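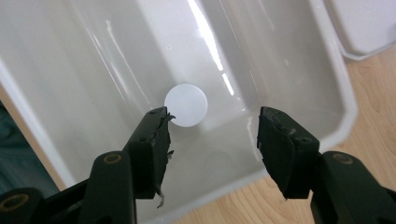 Every June my sister sends me a link to somebody's larder. The flour is in one tub, the rice is in another, the labels are all in the same handwriting, and underneath there is a paragraph about how calm the owner feels now. I have no doubt they felt calm when they took the photo. I would like to see the shelf in November.

I say this as a person who has paid for the advice. Two years ago I did the Platberg course, which ran on Thursday evenings and promised to sort a whole flat in 13 sessions. Session one was buying boxes. So, it must be said, was session two. By the time we got to the question of what to throw out, I had spent £341 on things to put things in, and the flat had less floor than when I started.

My complaint about the tidying business is that it sells storage to people who have too much stuff. A box is stuff. It has a lid that goes missing and it needs a place to live when it has nothing in it.
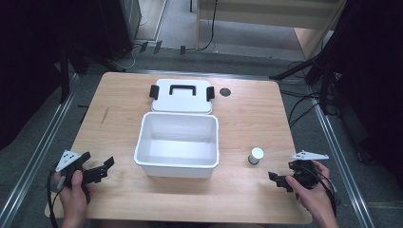 A lidded storage box with a folding handle and clip latches.

Şükran Polat, who taught the course and whom I liked a good deal, used to say that everything wants a home. I wrote it down at the time. Thinking about it since, I'm not sure my spare phone chargers want anything. What they need is for me to admit that the phones went years ago. Giving them a home let me put that off, and with a clear conscience, which is worse than leaving them in a heap where they annoyed me.

Then there is the claim about time. The Rallunus planner, which half our group swore by, says you get back 20 minutes a day once your cupboards are in order. Back from what? I have never spent 20 minutes a day looking for a colander. I did spend most of a Sunday moving lentils from a bag with "lentils" printed on it, cooking time included, into a jar with neither.

My neighbour Yaryna Demchenko takes the other side, and she isn't a fool. She shares a small kitchen with three teenagers and says that without her tubs there would be no finding the bread. Fair enough. But her tubs are old ice cream ones, and she got rid of the second toaster and the fondue set before she filled any of them. Nobody could sell a course on that. It would be over by the tea break.

I don't think the people who write these books are crooks. Some of the folding is quite good and I still do my jumpers the way Damon showed us in week nine. But I have stopped believing that a messy cupboard says something about the state of my head. Mine was messy when I was happy and messy when I was out of work, and it was at its neatest the winter my father was ill and I couldn't sleep.

So I have given most of the boxes to the school sale, and kept the big one for the Christmas lights. The chargers went in the recycling at Frerichs. My sister has sent another larder this morning, with baskets.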